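Ellero opens gripper simulation kit to small workshops

01/12/2021

Ellero, the Ferkville automation firm, has put its gripper simulation kit on general sale. The package was first offered in July to a small group of paying testers and is now open to any workshop or college that wants to try out a two-finger gripper on screen before buying the hardware.

The kit is called Clalis. It costs 379 pounds for a one-year licence on a single computer, or 1220 pounds for a licence covering a whole site. Both versions come with the same set of rooms, tables and household objects, and both include updates for the length of the licence. Support by email is part of the price, but telephone support is charged separately.

Users load a room, place the gripper in it and write a short script for the movement they want. The program then renders the run from a viewpoint close behind the fingers, so that the user can judge the approach much as a camera fixed to the wrist would show it. Surfaces and wall pictures can be swapped between runs to check whether a vision program still copes when the background changes.

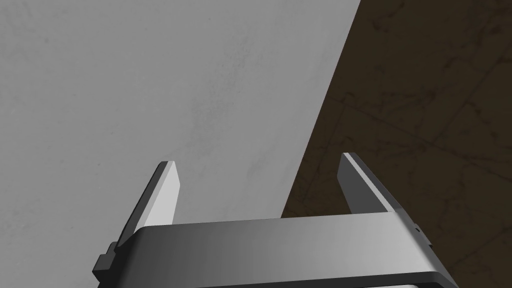 Fingers apart, nothing gripped: both views are computer renderings.

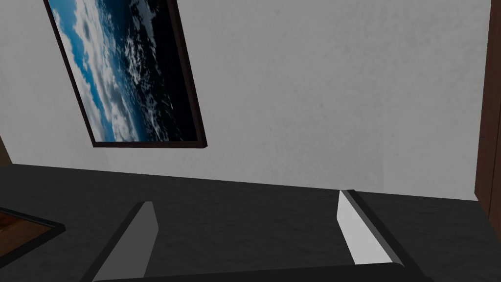 Ellero said the testers between them completed 3527 runs over the summer and reported 388 faults. Most of the faults concerned the import of users' own objects, which came in at the wrong size or sank through the table. The firm says the import tool has been rewritten for the version now on sale. A slow start-up on older machines has been improved but not cured, and the handbook recommends a separate graphics card.

One of the testers was Strickland, a packaging company on the east side of Ferkville, which used the program to plan a picking station for small boxed goods. The company said it had changed the height of its table twice on screen before ordering any parts. It would have liked a wider choice of grippers, and found the chapter on lighting hard to follow.

Only the two-finger model is supplied at present. Ellero is working on a suction cup and a three-finger hand, which will be sold as extras, but has not given prices for either. There is no version for tablets.

Existing testers can move to the full licence without paying again until their first year runs out. Colleges buying the site licence may install the program on students' own laptops, provided the students are enrolled on a course at that site. Orders are taken through the Ellero website, and a trial copy limited to one room can be downloaded free of charge.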